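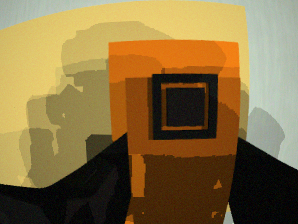

Search the guides Go

How to Cite an Unpublished Letter

September. By Haf Prydderch

1. Give the writer first, then the recipient, then the date as it stands on the letter.
2. Place any date you have supplied yourself in square brackets.
3. Name the archive, the collection and the folio, in that order.
4. Keep the writer's own spelling in quotations. Passages of more than 80 words should be indented.

Permission to quote must be sought before submission.

Comments

Elin Dafis: Does step 3 apply to letters in private hands?

Gudrun Hovland: Please add postcards.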